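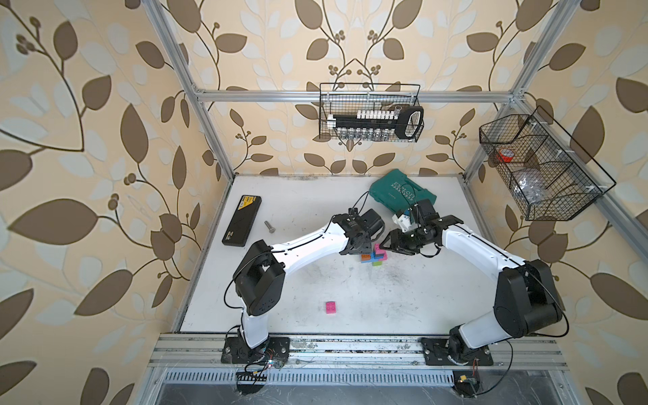

Demonstração por teleoperação: galeria da bancada Lysenko

A página reúne imagens da bancada Lysenko, usada na recolha de demonstrações para tarefas de manipulação com dois braços. O operador conduz os braços à distância, por meio de dois comandos de geometria equivalente, e o sistema regista as posições das juntas, a abertura das pinças e o vídeo das câmaras. Os registos alimentam depois o treino de políticas por imitação.

Configuração

Os dois braços estão fixos à mesma calha de alumínio, na frente do tampo, com as pinças voltadas para o interior da célula. A disposição permite que ambas alcancem a zona central, onde decorre a maior parte das tarefas com blocos de encaixe. A aproximação de uma pinça à outra é a fase mais exigente para o operador, que tem de manter a distância entre elas enquanto uma segura a peça. Na imagem de abertura, a pinça direita segura uma pequena peça branca com inserto azul, com a pinça esquerda de frente para ela e os blocos empilhados por baixo.

Cada episódio dura no máximo 20 segundos. Passado esse limite, a gravação é interrompida e o episódio fica marcado como incompleto. Os incompletos são conservados numa pasta separada e não entram no conjunto de treino.

Blocos dispersos

Com os blocos espalhados pelo tampo, cada braço trabalha do seu lado e a coordenação passa a ser sobretudo uma questão de ordem. A pinça esquerda está sobre o bloco laranja-acastanhado; a direita aponta para baixo, perto da caixa verde. O protocolo pede que o operador alinhe o punho antes de descer e que evite correções laterais com os dedos já junto à peça, pois essas correções são reproduzidas pela política treinada.

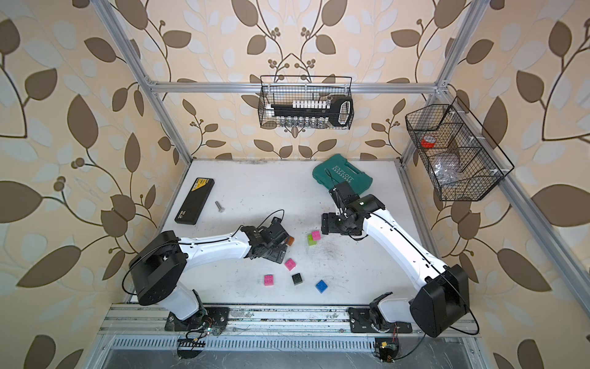 Grupo de Manipulação Bimanual, Laboratório Fanaria

Estado da recolha

O conjunto atual contém 682 episódios válidos, repartidos por 13 variantes de tarefa. A meta é chegar a 2.000 até ao fim de junho. A distribuição ainda é desigual: as variantes de pegar e pousar estão bem representadas, ao passo que as de transferência entre pinças têm poucos exemplos e uma taxa de rejeição mais alta na revisão.

A revisão é feita episódio a episódio, com o vídeo sincronizado com as curvas das juntas. São rejeitados os registos com perda de fotogramas, os que apresentam pausas longas do operador e aqueles em que a pinça toca no tampo com força visível na corrente dos motores.

Protocolo de teleoperação e revisão dos dados: Oleksandra Sirko.
Software de gravação: Grillach, ramo estável.
Última atualização: 4/1/21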